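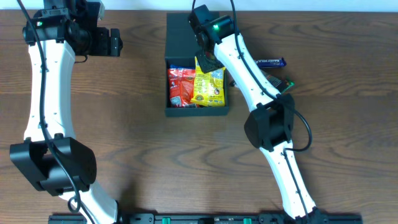
How long does it take to teach a two-armed robot to pack a snack box by hand?

Longer than the packing takes, and most of the time goes into throwing bad attempts away. I have been at it since March, mostly in the evenings, and I have 1331 attempts saved on disk. I would train on maybe half of those today. The rest I keep because storage is cheap and I don't like deleting things.

A few people wrote to me after the last post asking what the teaching part involves, so I'll stick to that this time and leave the training for later.

The setup is called leader and follower. There are two small arms clamped to my desk that I hold and move, and two bigger ones on the table that copy them. When I close the handle on the left leader, the left gripper closes. The computer writes down the joint angles and saves what the cameras see, and that is one demonstration. Do it enough times and you have something a model can learn from. I don't write any code that says where a bag is or how to pick it up.

The software I use for recording is Flolley. It was written by Guoqing Kang, who still answers questions on the mailing list, usually within a day. It does one thing I like a lot, which is that a foot pedal starts and stops the recording. Before that I was hitting the space bar with my elbow. If you press the pedal twice fast, the attempt gets marked as bad but still saved. I press it twice fast a lot.

My first mistake was practicing too little. I sat down the first night and started saving right away, and my first 70 attempts are useless. You can see me learning. The arm goes out, stops, backs up, goes out again, and the gripper opens and closes over nothing while I work out which way is left. A model that learns from that will learn to stop and back up. Erhan Gezer had warned me about this and I didn't listen. His rule is that you do the task with the pedal off until you're bored, and then you turn it on.

My second mistake was the opposite one. After a couple of weeks I got good and started going fast. I could put four things in a box without thinking. But the follower arms lag a little behind the leaders, and when I moved fast I was correcting for the lag without noticing. On playback the motions looked fine. The model trained on them reached past everything. I slowed down to a pace that feels silly, like moving under water, and the next batch was a lot better.

Snacks are harder than they look. A chocolate bar is easy as long as you come at it across the short side. Bags are bad. The air in them moves around when you squeeze, so the same bag is a different shape every time, and if you grab too deep the whole thing bulges and pops out of the fingers. What works for me is taking a pinch of the top seam and nothing else. I settled on that around attempt 400 or so and then had to go back and mark the older ones, because I had been grabbing the middle of the bag in most of them. You don't want both in the same set if you can help it. The model tries to do something in between, and in between is a miss.

I also change where things start. In the early batches I set everything out in the same spots out of habit, and the result could only work with those spots. Now I have a sheet of paper with 39 starting layouts on it, drawn in pencil, and I go down the list. Some have the bars side by side, some have them stacked or at an angle. In a few of them part of the packing is already done and the robot has to pick up from there. Gudrun Kasten suggested those after she watched the arm lose a bag and then just hang there with no idea what to do next. It had never seen a half-finished box except on the way to a finished one, and always from the same point.

She also got me to record recoveries. I drop something on purpose, in a bad place, with the pedal off, then press the pedal and fix it. The drop isn't in the recording, only the fixing. That made more of a difference than anything else I did in the spring.

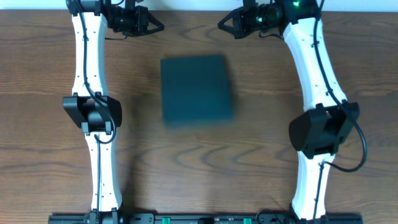 The two arms have to share the work, and that took me a while to get right too. When I'm relaxed I do everything with my right hand, because I'm right-handed, and the left arm sits there. Then something lands on the far left and I reach across with the right arm and come close to hitting the other one. I made a rule: whatever is left of the middle gets picked by the left arm, whatever is right of it by the right arm. It's slower in some layouts. But I can tell you what the robot should do in any situation, and so can someone else who sits down at the desk.

Someone else did sit down, for two evenings. Volker Tiedemann drove over from Lornau and recorded 100 attempts. He's good with his hands and picked it up faster than I did. His attempts look different from mine, though. He comes down straight from above and I come in at a slant. I kept his in a separate folder and trained with and without them. With them, the arm was a bit less sure of itself on the bars and noticeably better on the bags. I don't know why that is and I haven't tried to find out yet.

Some practical things, in no order.

Rest your forearms on something. I put a rolled towel along the edge of the desk. Without it my shoulders are done in half an hour, and tired attempts are bad attempts. I stop at nine at night whatever the count is.

Watch the screen. If you look over at the real table you will use things the cameras can't see, such as how high the gripper is above the wood. I turned my chair so I would have to twist around to look. The first few tries after that were terrible and then it was fine.

Check the cables before each session. Mine are held along the arms with clips and they creep. A loop that has gotten too tight will pull on the wrist at the far end of a reach, and you feel nothing at all on the leader side.

Write down when you change something. I moved one camera by the width of a finger in April and didn't note it, and I spent most of a week wondering why the newer data made things worse.

The leaders I use are secondhand Strobel arms. I paid for them what I'd pay for a decent bike. The left one has play in the elbow, which I fixed with a rubber band, and the band has to be replaced every so often. Reinhold Weidemann keeps telling me to buy the Savex ones, which push back when the gripper touches something. I tried his. It's nice to feel the contact, and I squeezed the bags less. But you get used to judging it from the picture, and I'd sooner spend the money on a second box of spare servos. I've burned out two so far, both on the right side, both by holding a grip too long while I was thinking.

As for how well it does now, on the layouts from my sheet it packs everything most of the time. On layouts I haven't shown it, it gets the bars and makes a mess of the bags about as often as it gets them in. When it fails it's usually the seam. It goes for the right place and closes a little early. I think I close early too, when I look back at the recordings, and I get away with it because I feel my way forward a bit before lifting. So the next batch is all bags, with a clear pause before the grip. I have four layouts drawn for that and I'll draw more this weekend.

If you have done this with soft packages and found a better grip than the top seam, please write. The address is on the about page. I'm slow to answer but I read everything.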